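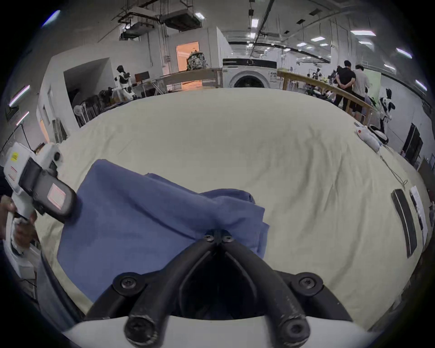 Blue knit cloth, folded in several layers.

Section 2: Setting up your Zalto heated airer and drying your first load

Guide text revised December 28, 2022, by Ehsan Talpur for Etard Home Laundry

By now you should have everything out of the box and checked against the parts list in Section 1. If anything is missing, please stop and give us a ring before going further, as the side wings and the centre frame are matched at the factory and we would much prefer to send you the right piece than have you make do with a near fit. If all is well, put the kettle on, clear yourself a bit of floor and read this section once through before you begin. None of it is difficult, but the legs are easier with a second pair of hands, and you may like to wait until somebody is home.

Choosing a place to stand it

The airer measures 149 cm from wing tip to wing tip when fully open, so do have a quick go with the tape measure before you settle on a spot. Leave a gap of 30 cm on every side between the rails and walls, curtains, sofas or anything else that doesn't care to be warmed. A spare bedroom or a landing does very nicely. Kitchens are fine too, though your clean shirts will pick up the smell of whatever is in the pan.

CAUTION: Do not use the airer in a bathroom or shower room, even with the door open. Do not stand it on a thick rug. Keep the mains lead away from the feet.

Opening the frame

1. Lay the folded airer flat on the floor with the Zalto badge facing up.
2. Pull the two legs outwards until you hear both hinges click. They are stiff when new.
3. With one person at each end, lift the airer and stand it on its feet.
4. Raise the left wing until it is level, then swing the wire support underneath it and hook it into the slot in the leg.
5. Do the same on the right.
6. Press down gently on the middle of the frame. It should not rock. If it does, one of the feet has probably not been pushed fully home.

Note: The wings are meant to have a little play in them, up and down, about as much as a kitchen drawer. A wing that drops when you let go has not been hooked in properly.

Connecting and first warm-up

7. Check that the switch on the end cap is off.
8. Plug the lead straight into a wall socket. Please don't use an extension reel or a timer plug.
9. Switch on. The small lamp beside the switch will light.
10. Leave the airer to warm up with nothing on it for half an hour, with a window open. There may be a faint smell from the coating on the rails the first time, and this will pass.
11. Switch off at the wall and let the rails cool before you hang anything.

CAUTION: The rails get hot to the touch but should never be too hot to hold for a moment. If one is, unplug the airer and call the service desk. The number is on the back cover of this guide, and Atif Bhutto and his colleagues at Yousafzai Service, who look after all our repairs, will talk you through what to do next.

Loading the rails

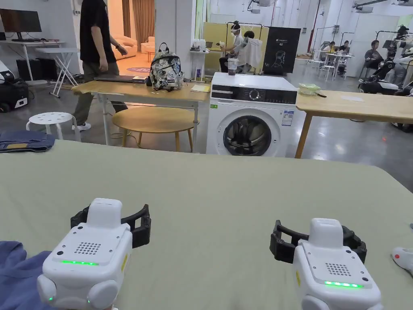

Drying times depend far more on thickness than on size, and this is the part that catches most new owners out. A big cotton sheet, opened out to a single layer, will be ready well before a pair of thick socks. Please give every garment an extra spin in the washing machine before it comes anywhere near the airer, then shake it out hard and smooth it with your hands. Denim needs the most patience of anything you are likely to own. Folded up like the jeans on the far left, with one layer on top of another, it would hold its damp in the middle for a very long time, so always hang jeans by the waistband over two rails with the legs apart and the pockets pulled inside out. The same goes for anything left in a heap, such as the blue cloth in the near corner, and it needs opening right out before it goes on a rail. Waistbands and pocket seams are the last places to dry, and it is worth pinching them between finger and thumb before you decide that a pair is done.

Knitwear deserves a few words of its own. Jumpers and cardigans should go flat across the top of one wing, with the sleeves laid alongside the body and not dangling, or you will end up with arms down to your knees. Turn them over once, halfway through. For wool, have a look at the label first, and if it says to dry away from heat then take it at its word and use the airer switched off. It makes a perfectly good ordinary clothes horse, and my own mother has used hers that way all summer for years.

For everything else, a few habits will help:

Put heavy items on the centre frame and light ones on the wings.
Leave a finger's width between one garment and the next.
Hang shirts on hangers from the end rail.
Move things about once or twice during the evening, as the part of the cloth touching the rail always dries first.
Socks can go anywhere you can find a space.

CAUTION: The airer will carry up to 11 kg of damp washing, spread evenly. Do not load one wing while the other is empty. Never hang anything that is still dripping, and never let children or pets climb on the frame.

Using the Dirkinik cover

If you bought the Dirkinik cover, which is sold separately, it goes over the loaded airer like a loose tent and keeps the warm air in. Drape it with the zip at the front and make sure that the hem does not touch the floor. Leave the vent at the top open. The cover does speed things up a good deal with towels and bedding - less so with thin shirts, which hardly need it. It can be washed by hand in cool water and hung outdoors. Please do not tumble dry it, and do not iron it.

Note: Open a window a little way whenever the airer is on, with or without the cover. All that water has to go somewhere, and in February it will go straight to the coldest pane of glass in the house.

Putting it away

Switch off, unplug and wait until the rails are quite cool. Unhook the wire supports, lower both wings, then lay the airer down and fold in the legs. The lead can be wound loosely round the two pegs on the end cap, but please don't pull it tight. Stand the folded airer upright behind a door or slide it under a bed, badge side up. Cleaning is covered in Section 3, together with what to do if the lamp fails to light.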